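Stella Nzioka looks after one robot cell at Kurnwood, and she would like you to know it is a bench with a wall behind it. "People come in expecting a spaceship," she says. "They get a rack, a cardboard box and me."

She sets up every morning in the same order. The rack goes down first, then the cardboard beside it, then the clear container on the other side. After that she checks cables, a job she rates slightly above dentistry.
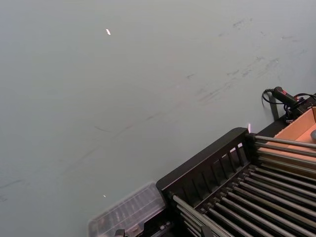

What goes wrong

Mostly fingers. "A screw backs out a hair and the grip drifts 3 millimeters. The robot is very sure of itself the whole time." She checks the screws every 200 cycles. Her colleague Erasto Kimaro prefers to wait for a noise.

And the scuffs on the wall? "Before my time," says Nzioka, who has been there since October.

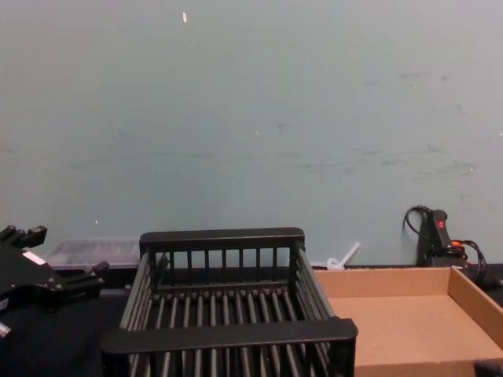
The cell at Kurnwood, with the gripper at left and the rack at center.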